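## Mat thickness, part two

The old foam tiles went out in the July cleanup, and I have been testing replacements for the workroom floor since then. The requirements are dull. The mat has to lie flat without tape, it has to mute dropped screws, and I have to be able to lift it with one hand for sweeping.

The first candidate was the Rendau 442, a ribbed rubber sheet. It weighed too much and held grit in the ribs. I returned it after 30 days. The second was a needled fabric from Horrocks, 6 mm thick, and it curled at two corners.

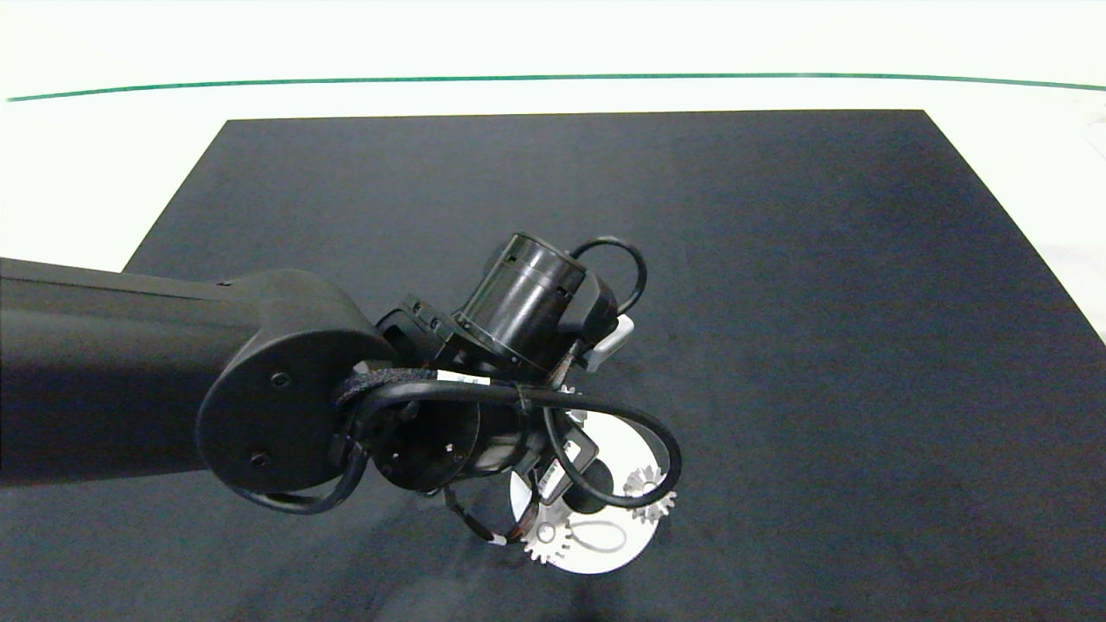 *Photo: Prendstead workroom log, July 16, 2020*

The current one is dark charcoal gray with a felt-like surface, slightly mottled. Against a white floor the edges are easy to find, so I can square it up by eye. The lighter patches in the gray are a plus, as plain black shows every bit of lint.

Cleaning is a vacuum pass with the brush head, then a lint roller. I do not wash it. Pistenico sells a backing spray, part 806, for mats that creep - I have a can on order and will post slip measurements in August.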